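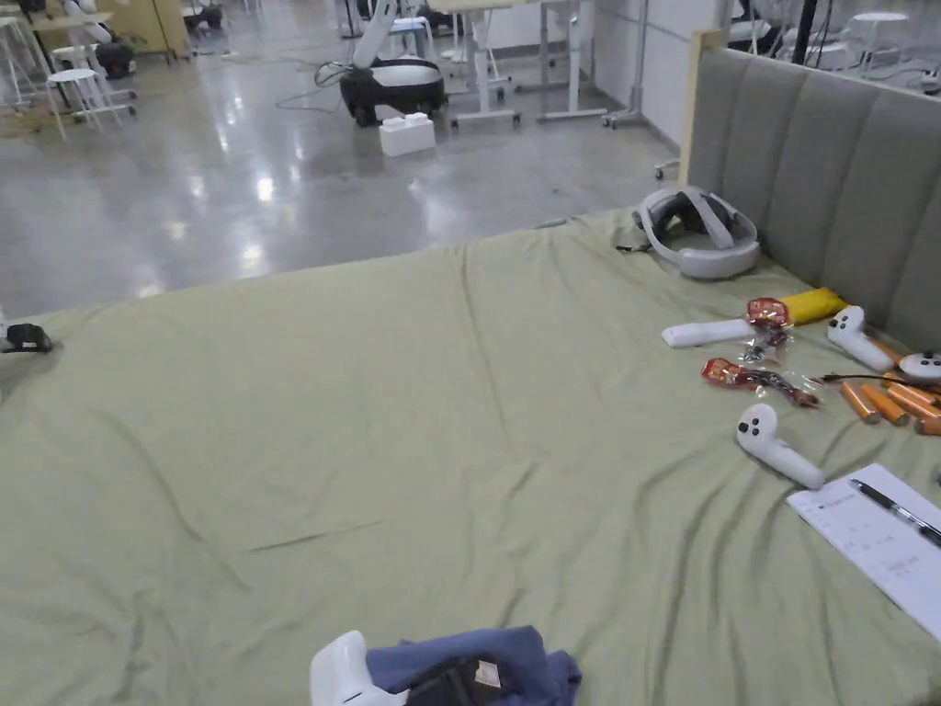
*Spare room bed, grey headboard, green sheet*

**Fitted sheets that won't stay flat**

**brackenhill** · 14 Oct 2025

Has anyone found a fitted sheet that stays tight on a deep mattress? I've had this sage green one since May and it goes into creases within a night. It's sold as a king, 300 thread count. I wash at 40 and line dry. I've tried the elastic clips that go under the corners and they ping off.

Don't want to spend silly money. It's a spare room but it gets used most weeks.

**tup_lane**

How deep is the mattress? Most shop sheets are cut for a standard one and anything over that pulls up at the corners. Measure it with the topper on if you use one.

**brackenhill**

43 cm with the topper. The packet is long gone so I don't know what depth the sheet was meant for.

**tup_lane**

That's your problem then. You want one marked extra deep. Brotham do them, plain colours only, and the elastic goes all the way round instead of just the corners.

**moss_and_mortar**

I'd disagree about Brotham. Had two and the elastic went on both inside a year. The cotton was fine but they ended up as dust sheets.

Thread count won't help you either. All it tells you is how many threads they've crammed in, and some makers count each ply. My best sheets are plain percale and the number on the label is lower than yours.

**quietkettle**

Percale creases worse than anything though. If creases are the complaint, get jersey. It stretches over the corners and you never have to iron it.

**moss_and_mortar**

Jersey bobbles. And it's too warm for me from spring onwards.

**quietkettle**

Mine hasn't bobbled in three years. Wash it inside out.

**dalefoot**

Does the topper move about? Ours did and it dragged the sheet with it every time anyone turned over. We put the topper straps on properly and the old sheet was fine after that.

Also, like the headboard. Is that the Kerr one with the wood posts? We looked at it in Stavodwood and thought the grey would mark.

**brackenhill**

Yes, Kerr. Hasn't marked so far. I go over it with the upholstery brush now and then.

The topper has straps but two have come unstitched. Will sew those back on first and order one extra deep jersey to try.

**tup_lane**

Check the depth on the jersey as well, they're not all generous.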